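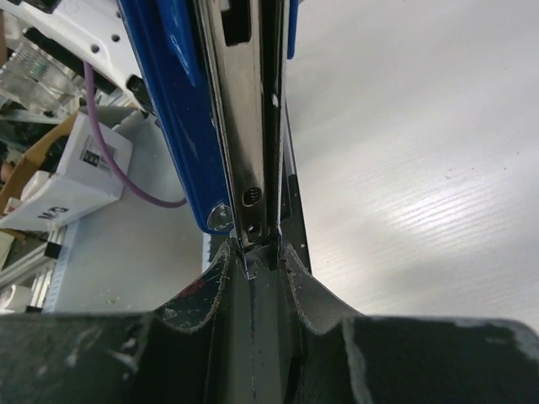 5 min read (902 words in the original hand-in, trimmed a bit for the web)

Slide Rails, or How I Learned to Stop Slamming Drawers
Term project report, Household Hardware unit, Skinddale
By Honeylyn Talavera

So my topic was slide rails, and yes, I picked it because every other topic was gone by the time I got to the sign-up sheet on Monday. Leonie Brandes got door hinges, Jörg Albers got castors (lucky), and I got the long shiny metal thing you never look at unless your drawer is stuck. I'm glad now! I've become the person who pulls out drawers at other people's houses and has a peek down the side.

What I wanted to find out

Two things, really. First, how a rail is shaped and why it isn't just a flat strip. Second, what happens to a drawer when the rail is a tiny bit crooked, which was my own question and the part I got most of my marks for.

The shape

A rail like the one at the top is folded sheet metal, with grooves running the long way inside it. I had assumed they were solid bars. Folding makes a thin sheet a lot stiffer, and you can try it yourself with a strip of cardboard: flat, it flops over your hand, but crease the two long sides up and it will hold out straight. I did this with a cereal box in front of the class and it went over better than any of my slides.

Then there are the holes. This one has a long slot near the top, a little round hole further down, a bigger round one with slits in it, and a small dark rectangular one below that. I spent way too long trying to find out what each one was for and I can't say I got there. What I can say is that on the drawer rails I fitted, a long slot lets you put the screw in loosely, slide the rail up or down a smidge, and then tighten it. A round hole doesn't forgive you like that. If your pencil mark is off, it stays off.

The blue bracket is held on by a round silver screw head right beside the rail. I love the colour, by the way. All the brackets I worked with were plain grey and I'm a bit jealous.

The crooked drawer test

My uncle-by-marriage Ottmar Albers let me use an old bedside cabinet from his shed, and I bought a set of rails second-hand from Clotolton (they came in a bread bag, no instructions). I fitted them three times.

The first time I measured everything twice from the bottom of the cabinet and the drawer ran beautifully. The second time I put one rail lower at the back on purpose. It still went in, but it dragged near the end and you could hear it. The third time I set the two rails slightly too close together, and that was the worst by far. I had to lean on the drawer to shut it, and when I pulled it open again the whole cabinet came with me.

For the long test I put the rails back the good way and opened and closed the drawer 1,000 times with 60 paperbacks' worth of weight in it... no, sorry, Mr Rathjen made me fix that bit. It was one bag of potting mix. The 60 was how many times I did it in a row before swapping arms. At the end the drawer still ran fine, but the finish along the edges of the grooves had gone dull and there was grey muck on my fingers.

Wear

This ended up being my favourite section. Once you start looking at metal and paint that have been used, you see marks everywhere. Look at the dark housing around the bottom of that rail, where the coating has chipped along the curved edges and there are pale scuffs across the flat part. The bracket has only gone slightly worn, and it's still glossy. I'd have loved to know what each of them is made of, but you can't tell that by looking, and guessing loses you marks (ask me how I know).

On my own cabinet the worst scratches were on the side I kept bumping with the screwdriver. So some of my wear was just me being clumsy.

What I'd do differently

I'd write down my measurements in a proper notebook and stop using the back of my hand. I washed off a whole set in June and had to start over. I'd also borrow a spirit level sooner. Leonie had one in her bag the entire time and I never asked.

And I'd test a pair of rails with dirt in them. Rüdiger Rathjen, our teacher, suggested sawdust, and I ran out of weekends. If someone in next year's group wants to take it on, the cabinet is still in Ottmar's shed and he says you can have it, just bring your own screws.

Thanks

To Ottmar for the shed, to Jörg for holding the torch, to Leonie for the level (eventually), and to Mr Rathjen for reading a first draft that was 2,589 words long and mostly about my feelings on drawers.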